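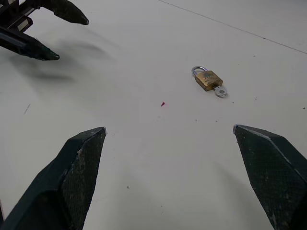 I will defend the cheap brass padlock to anyone who'll listen, and my brother-in-law Fitzgerald has had to listen a lot. He wants me to put one of those app locks on the shed. It wants a charge, a password and an update, all to guard a rake and 45 flowerpots!

My little lock cost me nine dollars at the hardware store in Hirnside, and I've had it long enough that the gold has gone dull and blotchy (I like it better that way). You stick the key in, you turn it, you're done. And yes, I leave the key in it when it's lying around the house - where else would I put it? A drawer? I've lost keys in drawers that I still think about.

Sure, somebody with bolt cutters could get through it in no time. They could get through the shed wall too. What I want from a lock is that the door stays shut in the wind and the neighbor's kids stay off the mower.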